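Monday, bench 2, tabletop clearing

Question for this block: can the hand clear a mixed table without a person stepping in. Malsha Kumarasinghe wants a yes or no for the Paiva review in August. My answer so far is no for the whole table and maybe for single items.

Setup as last time. Blue cloth left on, because the bare top gave us glare in the depth data. Finger torque limit unchanged. Item order set by the Zetura planner, no manual overrides. Timeout per item raised from 12 to 13 s after the stapler kept running over.

Stapler: acceptable if taken across the arm. Taken from the end, it swings. Ball: easy once the hand comes straight down, otherwise it rolls and the planner has to look again. Paper cup: grip force still too high at the default setting. Janaína Seixas has a lower force table from the Bristau work and will send it over.
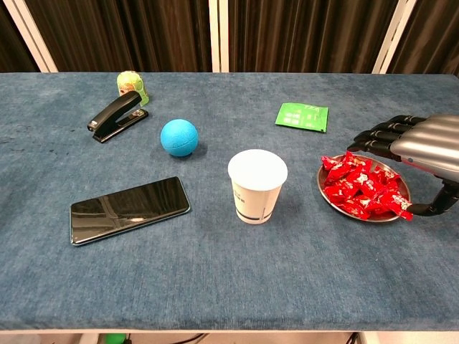 Hand at the candy plate, thumb tip at the right rim. Cup, ball, stapler and phone still on the cloth.

The plate is the item I care about. Planner treats plate and candy as one rigid object, and they are not. Shiny wrappers also give holes in the depth map, so the rim estimate is poor wherever candy hangs over it. Placing the thumb at the rim is repeatable. Getting the fingers under the far side of a shallow plate is the open problem. Sliding it to the table edge first would help, but the cloth drags and the lip at the front is too thick to slide over cleanly.

Phone: flat, thin, dark glass. Same pinch problem as the green packet at the back. Both probably need a fingernail edge on the tip. The Ovano tips have one, but they wear fast on metal. Ask Janaína whether any are left in the drawer.

For comparison, a person clears this table without thinking about it. Speed is a side issue for me. A slow machine would still be useful after hours if it left no spills.

To do:
- load lower force table, rerun cup only
- mark plate as container with loose contents, cap tilt
- log rate to 1000 Hz for thumb contact
- try plate empty, then full, same start pose
- tell Malsha the phone stays out of the review set until the tips are sorted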